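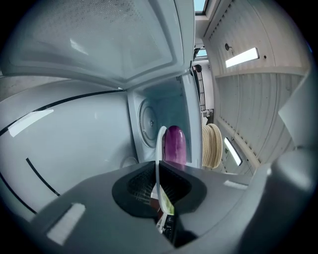 Accueil Forum Batterie & percus Guitare Studio Petites annonces Connexion

Jouer de la batterie en appart sans se mettre l'immeuble à dos ?

posté par tomgrave_61, rubrique Batterie & percus

Salut à tous. Je reprends la batterie après une longue pause (dernier concert en juillet, avec un groupe qui n'existe plus) et je viens d'emménager au 2e étage, immeuble années 60, plancher béton mais sonore. J'ai revendu mon acoustique, il me reste une caisse claire, un pied de charley et une pédale Mayrhofer.

J'hésite entre :
- une électronique d'occase, j'ai vu une Pliseck à 595 euros avec peaux maillées
- remonter un petit kit avec peaux silencieuses + cymbales percées
- louer un local à l'heure et basta

La voisine du dessous est sympa pour l'instant, j'aimerais que ça dure. Je joue surtout du jazz et un peu de rock lent, balais et baguettes fines. Grosse caisse assez légère. Budget max 595 donc, pas un centime de plus, et faut que ça rentre dans un coin de chambre. Si vous avez vécu ça, je prends. Merci d'avance

---

caissefroide

Vécu, deux fois. Le souci c'est pas le son dans l'air, c'est la pédale. Tes voisins du dessous entendront pas les cymbales en caoutchouc, par contre la grosse caisse ils vont la prendre dans le plafond, même en électronique. Surtout en électronique d'ailleurs, parce qu'avec le casque tu te rends plus compte de rien et tu tapes.

Donc avant de choisir le kit : la plateforme. Deux plaques de médium, des balles de tennis entre les deux, à demi enfoncées dans des trous dans la plaque du bas. Trous un peu plus petits que la balle sinon ça se balade. Tapis par dessus. Ne colle pas les plaques aux murs, laisse de l'air tout autour. Moi j'en ai eu pour 50 euros de bois, découpe comprise, les balles récupérées au club de tennis du coin. Ça bouge un peu sous le tabouret au début, on s'habitue.

Ensuite le test à faire : tu demandes à la voisine si tu peux venir écouter chez elle pendant qu'un pote joue chez toi. Dix minutes. Ça vaut tous les forums, et en plus elle voit que tu fais attention.

Pour la Pliseck - regarde bien l'état du module et surtout la prise casque, sur la mienne elle faisait faux contact. Demande à l'essayer avec TON casque. Les peaux maillées c'est un vrai plus pour toi. Par contre aux balais oublie, les capteurs comprennent rien, tu vas être frustré au bout d'une semaine. Garde ta caisse claire avec une peau maillée pour ça, sans timbre c'est quasi muet.

---

Zoubida_ride

achète une electronique et met un tapis. perso j'ai jamais eu de problème (je suis au rez de chaussée)

---

lent_et_faux

Avis différent : le local. J'ai fait le calcul l'an dernier, au Grerell c'est un forfait de 241 euros pour l'année en heures creuses, batterie sur place, t'amènes tes cymbales et ta pédale. Creuses = matin et début d'aprem, donc faut pouvoir. Le kit est fatigué, la charley grince, mais tu joues POUR DE VRAI. Le jazz sur du caoutchouc j'ai jamais réussi, la ride surtout, aucun rebond correct.

A la maison un pad d'entraînement sur pied, un métronome, et tu bosses les mains. Les cymbales percées j'ai essayé les Bemarden, joli toucher mais c'est pas si silencieux, mon voisin de palier les entendait très bien. Un genre de friture aiguë.

Et lis ton réglement de copro, chez moi les instruments c'est interdit après 20h et le dimanche.

---

Commentaires

tomgrave_61 : merci !! je pars sur plateforme + maillée sur la caisse claire, et je vais voir le Grerell pour les heures creuses. La Pliseck est partie entre temps de toute façon

caissefroide : bon plan. pour les trous prend une scie cloche, pas la sauteuse, j'y ai laissé un aprèm

mirliton : les balles usées marchent moins bien non ?

caissefroide : @mirliton pas vu de différence, sauf si elles sont complètement mortes

Zoubida_ride : personne répond à mon tapis mdr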